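Gadau Workshop Evening Series
Speaker notes: Building a Hand-Held Gripper for Recording Household Tasks
Speaker: Jadwiga Kalinowski
Session chair: Ferdinand Baumgartner
Time allowed: 35 minutes, followed by questions

Opening

Thank the chair and the members of the Gadau shared workshop. Acknowledge Elin Parry for the linkage drawings and Svatopluk Mikuš for the electronics. State that both are present and will take questions in their own areas.

Introduce the subject. The project is called Plevolari. It is a gripper that a person carries and operates by hand, with a camera mounted behind the fingers. The person performs ordinary chores with it. The recordings are then used to teach a small bench arm, which the group calls James, to perform similar motions.

State the limits of the talk at the outset. The training software will be covered by Rhiannon Powell in the July session. Tonight concerns the mechanical build, the finger pads, and the first recordings made in a home.

Slide 1. Why the tool is carried by hand

The group began by steering James directly with a joystick. Progress was slow. A simple pick and place took several minutes, and operators tired quickly. The bench arm is also bolted down and cannot be taken to a kitchen or a bedroom.

A carried gripper goes wherever the operator goes. The operator feels the load through the handle and corrects a poor grasp without thinking about it. The record contains that correction.

Pause. Pass the second unit to the front row. Ask that the fingers be closed gently and that the cable be left alone.

Slide 2. The linkage

Each finger is carried on a set of linked bars, so that the pad keeps its angle through most of the travel. Elin Parry's first version used a single pivot on each side. The pads met only at the tips, and thin objects turned in the grip.

The present bars are black, with silver pins at the joints. The pins are held by clips and can be changed at the bench with pliers. Mention that the early clips worked loose during long sessions and were replaced with a stiffer type from Fikham, our usual parts supplier.

The long openings in the bars save a little weight. They also let the operator see past the tool when working close to a surface.

If asked about play in the joints: some is present, mainly at the outer pins. It is acceptable for soft goods and should be reduced before any work with small hard parts.

Slide 3. The finger pads

The pads are ribbed so that they bend around an object when closed. The gripping face has a fine texture. Smooth pads were tried and let go of plastic wrappers too easily.

The two pads on the unit shown are different blues, one darker than the other. The shape is the same. Members printing their own may use any color, but should avoid white, as the tips become difficult to find in the video against light fabric.

Print time for one pad is up to 3 hours on the workshop machine. Members are asked to book the printer in advance and to remove the support material before leaving.

Slide 4. First recordings in a home

The first home recordings were made over a bed, which gives a wide, soft surface at a comfortable working height. The task was to pick up light articles one at a time. On this slide the fingers are fully open before a grasp. The articles on the striped sheet are a piece of white cloth with a thin pink-red edge and several small packets.

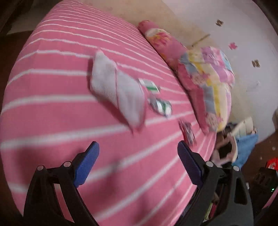 Slide 5. What the recordings taught us

Begin with the cloth. Flat fabric is the hardest item in the set. The fingers must come down close to the surface, and the operator has to catch the cloth without also catching the sheet beneath. Corners and seams are the most dependable places to start.

Small packets are easier, provided that the tool approaches across the narrow side. A glossy wrapper can produce bright spots in the video that move as the camera moves. Lamps should be switched off where daylight is sufficient.

Speed matters more than was expected. When the operator sweeps the tool sideways, small articles blur and the tracking loses its place. The present guidance is to slow down before the fingers reach the article and to hold still for a moment before closing.

Stripes on bedding were raised as a concern at the last meeting. In our tests they assisted the tracking, because plain sheets offer very little for it to follow. Closely repeated stripes remain under review.

Report the figures plainly. The group kept 28 recordings from the first round and set aside 20. Most of those set aside were lost to blur or to a camera mount that had shifted.

Slide 6. Changes to the build

The camera mount is now fixed with two screws in place of one. Svatopluk Mikuš has moved the cable to the rear of the handle, where it no longer pulls against the wrist. The trigger return spring is softer. A mark on the handle shows the operator where the fully open position lies.

A revised parts list is held in the blue folder beside the printer. Please discard earlier copies.

Slide 7. Safety and conduct

The linkage can pinch. Keep fingertips clear of the bars when the trigger is released.

Recordings made in a home require the consent of everyone who lives there. Operators should review each recording before it is copied to the workshop drive, and should delete any that show letters, screens, or persons who have not agreed to take part.

Closing

Invite members to sign up for a build session. Each place includes one set of bars and one pair of pads. Handles are to be printed by the member.

Return the floor to Ferdinand Baumgartner for questions. Collect the second unit from the audience before the break.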